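Ogola Hand Gripper: Set-up Guide
Section 3. Recording a task by hand

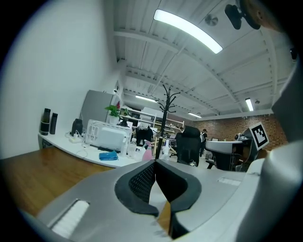
Mutua Barasa

In this section you record a task with the gripper in your hand. The robot arm is not needed at this stage and it can stay switched off. Please read all the steps one time before you start the first recording.

Before you start

1. Hold the gripper with the two black fingers pointing away from you. The V between the fingers must be open and clean. Remove dust from the rubber pads with a dry cloth.
2. Check that the camera cable is fixed at its mount. Pull it lightly. It must not move.
3. Put the square marker where the camera can find it from your starting position. A small tilt of the marker is allowed. Do not bend it and do not cover its white border.
4. Switch on the room lights and leave them on until the session is finished.

Note: Other people and furniture may be in the background. They do not disturb the recording if they do not cover the marker.

Recording

5. Press the record button and wait for the short tone.
6. Point the camera to the marker and stay still for 3 seconds.
7. Do the task at a calm speed. Close the fingers fully on the object before you lift it.
8. Open the fingers, move back 40 cm from the object and press the button again.
9. Repeat from step 5. For a simple pick and place task, Cidiven needs 100 good recordings. After each recording, change the position of the object a little.

CAUTION: Keep your free hand away from the fingers while they close. The pads can pinch the skin.

CAUTION: Do not wind the cable on your wrist. If it becomes tight during the movement, stop and record again.

If the recording is refused

Message 44 means that the marker was lost for too long. Clean the lens, go back to step 6 and move more slowly. If the message comes again, do the marker calibration from Section 2.

Delete the recordings where the object fell down. Keep the ones where you made a small correction with the hand, they are useful for the training.

Text checked by Muthoni Nyamweya, 12 Jan 2021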